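Long thread about our student project this term, because some people at home asked me what I am doing all day in Canada. The answer is: I teach two robot arms to work with liquid. It goes slowly. I will write it in pieces.

The course is called Two-Handed Manipulation. We are four in my group and our group name is Irkel. Every group had to choose one everyday job that needs two arms. One group folds towels, one group packs a school lunch. We chose pouring and moving coloured drinks, and I am the one who proposed it, so I also get the complaints.

The rule of the course is that the robot learns only from examples. One of us guides the arms through the whole job and the computer records it. Then again, and again. For a first model our instructor asked for 185 good recordings. We have more than 42 now, and maybe I am too strict about what is "good".

My part is the guiding. At the beginning I moved the arms like I move my own arms, and this was a mistake. My own wrist does many small corrections that I don't notice. When I guide the robot, each small correction becomes a big jump in the data. Now I move like a person carrying soup up the stairs.

The colour of the liquid was a long discussion. Clear water is nearly invisible to the cameras when the cup is also see-through. Milk was suggested, but after one afternoon in a warm room nobody wanted milk. So we use orange.
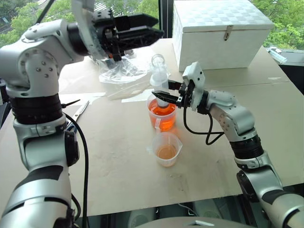

The other big discussion was how hard to squeeze. A soft plastic container changes shape when the fingers close, and then the level inside goes up and you believe that you have more liquid than you have. We tried five grip settings on one evening and wrote the results in a table. The second weakest was the best for us. The weakest one dropped the container on my colleague's notes, and his notes from February are still wavy.

A small thing I learned: the cables matter as much as the motors. If a cable has too little slack at the wrist, the arm feels it at the end of the turn and pulls a bit to one side. We lost a full week on this. We blamed the software first, of course.

Somebody asked in the replies what software. The recording part is called Skastis, it was written by students from an earlier year and we only repair it. The comments in the code are half in French, so my French is also improving this term :)

It has one habit I don't like. If you stop a recording too early it saves the file anyway, with the same name style as the good ones. I now write every attempt in a paper notebook also, with the time and one word. The word is usually "again".

In March we have the demonstration day in the Sampaio room, in front of the other groups and some people from outside. Each group has 20 minutes, with the questions included. I am more afraid of the questions than of the robot. In my language I can explain why a joint limit is a problem. In English I say "it does not like to go there".

Two things still to do before that. First, more recordings with the cups in different places, as now the model expects them always in the same spot and I think it will reach for the air if we move them by a hand's width. Second, to decide what the arms should do when the grip fails. At the moment they continue very calmly with nothing in the fingers.

Also the group from Wulleck wants to borrow our table calibration sheet. You can have it, just please bring it back flat. The last one came back folded in four and the measurements were no longer correct.

I will continue this thread when we reach 185. If you also teach robots with liquids, please tell me what you use for colour, and how you get it out of a sleeve.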